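Stone countertop care, a thread. Covers sealing, etching, staining and seams on light marble and similar stone. Notes come from the maintenance side. I do not sell stone.

1/ Definitions first, as people mix these up. A stain is a substance that has soaked into the stone. An etch is a chemical change in the surface itself. A stain is usually darker than the stone around it. An etch on polished marble is a dull patch, often lighter. They have separate causes and separate fixes.

2/ Marble is mostly calcium carbonate. Acid reacts with calcium carbonate. Lemon juice, vinegar, wine, tomato and many bathroom cleaners are acidic enough to mark it in minutes. Sealer does not stop this. Sealer slows down absorption, and etching does not need absorption.

3/ Granite is mostly quartz and feldspar. Household acids do very little to it. If a fabricator tells you a slab is "a hard marble," put a drop of vinegar on an offcut and leave it for 4 minutes. Rinse, dry, tilt it toward a window. A dull ring means carbonate.

4/ Pale veined surfaces hide crumbs and show coffee. Dark polished surfaces do the reverse. Pick according to which one bothers you. Faint wavy veining on a cream background is the most forgiving pattern I deal with for small etches.

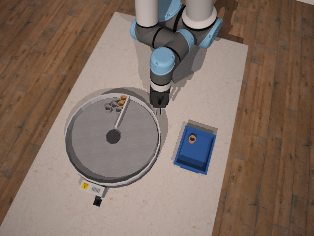 5/ Water test for sealer. Put a tablespoon of water on the surface, wait ten minutes, wipe. If the stone underneath has darkened, water got in and the sealer is worn or was never applied. Repeat in 3 places: next to the sink, next to the stove, and somewhere that sees no use. The last one is your reference.

6/ Results at the three spots will often disagree. You can reseal only the sink run. There is no rule that the whole top has to be done at once, provided you use the same product and buff off all of the excess.

7/ Application. Clean with a pH-neutral soap, rinse, and let the stone dry overnight. Wipe on a thin coat. Wait for the time on the label and no longer. Buff dry with a clean cotton cloth. Most of the hazy counters I get called to are sealer residue that was left to dry on the surface.

8/ Removing that haze: apply a little more of the same sealer, let it soften the residue, then buff hard straight away. Abrasive pads will scratch the polish and leave you with a second job.

9/ Intervals. "Once a year" is a marketing number. I logged 117 kitchen tops in the Fleltbridge area. Time between failed water tests depended far more on cleaning product than on stone type. Households using a degreaser every day failed first. Test in January, write the result inside a cabinet door, test again when you remember.

10/ Oil stains. Use a poultice: baking soda and water mixed to the thickness of peanut butter, spread a quarter inch thick, covered with plastic wrap, edges taped. Leave it 24 hours, remove the plastic, let the paste dry fully, scrape with a plastic card. Old oil may need 2 or 3 rounds.

11/ Rust marks. These come from cans, cast iron and cheap trivets. Baking soda does nothing here. A rust poultice made for marble can work, but check the label carefully. Many general rust removers are acidic and will etch the stone while they lift the mark.

12/ Metal transfer. Gray lines on light stone are often metal left behind on the surface, with no scratch under them. Run a fingernail across. If it does not catch, try a non-acidic cleaner and a soft cloth before paying anyone. Felt or silicone pads under metal pans and trays prevent most of it.
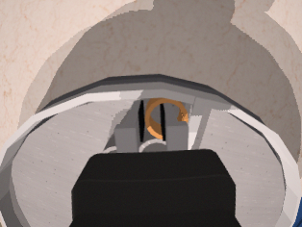
13/ Products. I keep two on the truck. Clarneo for routine cleaning, diluted as the bottle says. Semple penetrating sealer for honed tops, which take more coats than polished ones. Neither will repair an etch. The Grumholm polishing powder will bring back a small one on polished marble, used wet with a damp felt pad. On honed marble it leaves a shiny spot, so leave it in the box.

14/ Seams. A good seam is flat to a fingertip and filled to the surface. If you feel a lip that was not there before, look inside the cabinet below for movement or a loose support. Grinding the lip down treats the symptom.

15/ Overhangs. Stone is weak in bending. Ask what thickness and support the overhang was designed for before anyone sits on it. Cutouts for sinks and cooktops are the other weak area, particularly the narrow strip along the front.

16/ Heat. Marble tolerates a hot pan better than most people expect. The resin and adhesive in a slab do not. Use a trivet.

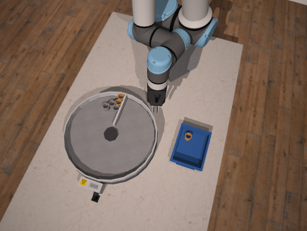
Does a honed finish etch less than a polished one?

It etches at the same rate, but the mark is harder to see because the surface is already matte. Most kitchens I service that are happy with marble have it honed.

17/ Next thread covers grout and caulk at the backsplash joint. Short version: caulk the change of plane, grout everything else.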